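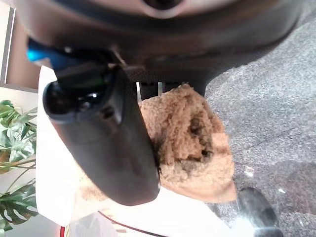

3.2 Foam samples and tear condition

The samples were cut from open-cell foam sponge of the sort sold for household cleaning and packing. Material came from two suppliers, Berkuro and Oprea, and was stored flat in paper sleeves at the Zivbridge laboratory until use. Each block was torn by hand along a scored line, which leaves a ragged edge and an uneven thickness. Knife-cut blocks were kept as the reference group.

Of the 19 torn pieces, 11 were retained. Pieces were rejected if the torn face covered less than a third of the outline or if the piece separated under its own weight when lifted by one corner. The retained pieces vary in shape. Figure 3 shows a roughly triangular one, tan with brown speckling, in which the darker hollows gather toward the center and form a rough pit. The lower right corner thins to a paler, smoother flap. Flaps of this kind were left in place and recorded as part of the outline.

Figure 3. Torn foam piece over a white surface.

Crumb loss was treated as a separate measure. Loose material was brushed from the surface after each handling cycle and weighed on a covered balance. Deposits were often too thin to collect in full, appearing only as a faint tan smudge, and the values in Table 2 should therefore be read as lower bounds. Pieces with a central pit lost more material than pieces torn only at the edge, although the difference was small in four of the seven handling series.

Outline and pit depth were scored on the Poser scale by one rater (E. Ursu) and scored again after an interval of over two weeks. Disagreements between the two passes were confined to the flap regions, where the boundary between torn and intact foam is hard to place. The scoring sheets were closed on 8/30/24, and no pieces were added after that date.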